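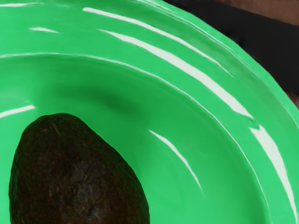 Green bowl, one avocado.

Kubo 4-piece bowl set from Drudeo - review

Had these since May so time for a proper write up. Short version: good bowls, daft lids, would buy again if the price drops.

Ordered from Flison, came in 4 days, box a bit bashed but nothing broken. Four bowls that nest, four lids, and a leaflet in tiny print I have not read. Biggest one is the one I use most. Salad, bread dough, popcorn, soaking beans overnight. The smallest is too small for anything except a beaten egg or leftover peas.

Weight - light. Lighter than I expected for the money. Fine for carrying out to the garden, less fine when you are whisking one handed and the thing goes for a wander across the worktop. Damp tea towel underneath sorts it. My old Bombridge set had a rubber ring on the bottom and I do miss that.

Cleaning. Top rack of the dishwasher every other day, no trouble so far. Tomato sauce left a faint orange tinge in the second smallest, came out with bicarb and a long soak. Curry I wouldn't risk. By hand they rinse out quickly but dry them with a cloth or you get water marks, we have very hard water here.

Lids. Right. They fit, but only if you press all the way round, and then one side pops up again. Fine for keeping flies off. Not fine for soup in the car, ask me how I know. Two of them are so close in size I always pick up the wrong one first. Would it have killed them to put a letter on each??

Stacking is great, whole lot takes up one bit of shelf. Lids don't stack with them though so they live in a drawer, where they slide about and jam it shut.

Not for the microwave, so if you want to melt butter or reheat anything look elsewhere. That was nearly a deal breaker for me and it should be on the front of the box, not the back.

No scratches worth mentioning, and I've been at the big one with a metal spoon plenty. Hand mixer left a few faint lines at the bottom, you have to tilt it to the light to see them.

Anyway. Bowls 4 out of 5, lids 2. Drudeo do sell the bowls seperately so if you already have cling film or plates to put on top, get those and save a bit. Will update if anything cracks.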